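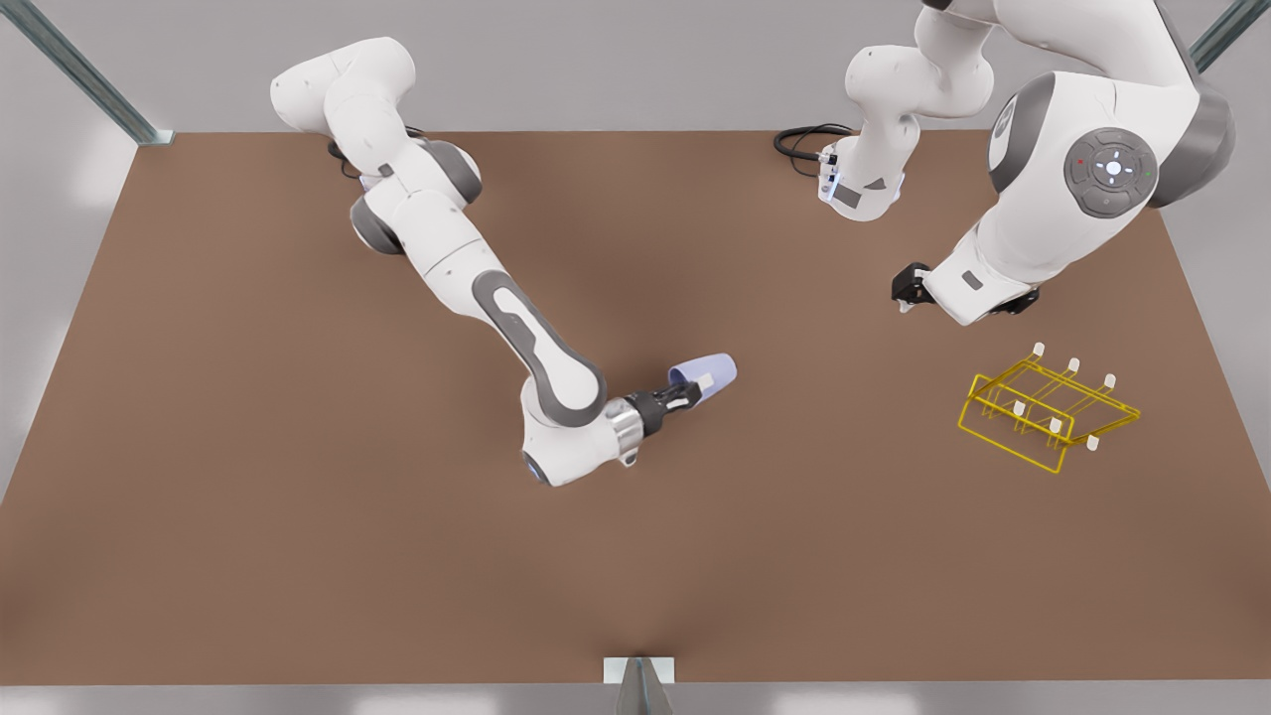 Right arm with the cup, left arm open to the upper left of the yellow rack. Simulated table in Pinska.

Setareh Zamani
Mar 22, 2021
I have now used the Pinska two-arm package from Britota for long enough to write a few words. I paid for it myself. Thread.

2/ You get the simulator, two white arms with black grippers, a brown table and a set of kitchen tasks. The dish rack task is the one I open most. One licence is 177 pounds for a year, and I find this price fair for a small workshop.

3/ What I like: the table is plain and the rack is thin wire with short pegs, so a careless grip position shows itself at once. My first plan for the cup was careless.

4/ The cup is harder than I expected. When it is held on its side, you must decide early which wrist will turn. The manual gives one page to this. I would wish for three.

5/ I ran the task 2000 times over night with the standard settings. 1661 runs ended with the cup on the rack. For a standard setting I call this good. Please do not compare it with a real kitchen.

6/ What I like less: the two arms do not warn you before they come too near to each other. You see the error only after the run. Tundlow had such a warning already in November.

7/ Support answered me in two days, politely and with a working file. The Sadeghi add-on for softer gripping is sold separately and I did not test it.

8/ I will renew. If somebody has a better wrist setting for the cup, please write it under this post, I read everything.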